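Grornmont Cycling & Strength Program
Progress report to Caron Fund, Oct 1, 2021
From: Costel Oprea

Quick one, sorry, between sessions.

Rider numbers: 58 signed up, 30 coming regularly. Better than spring. The rest drift in when the weather's good.

Strength work — this was the part you asked about. Two short sessions a week now, mostly upper body and core. Push-ups, rows, planks. Some of the older riders grumbled at first, less now. Neck and shoulder complaints on the long Grosar loop are down going by what people tell me, I havent got proper figures for that.

Money: 3,000 recieved, most of it gone on mats, bands and hall rent. Receipts to follow. 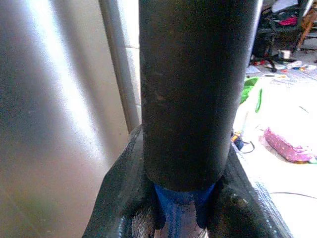
Still need a second coach for the evening group. Five people asked, one serious, waiting on her certificate. If she can't start by November I'll cover it myself and drop the Grellero hill ride for a while.

Stretching class not started yet — hall is double booked. Will chase.

Costel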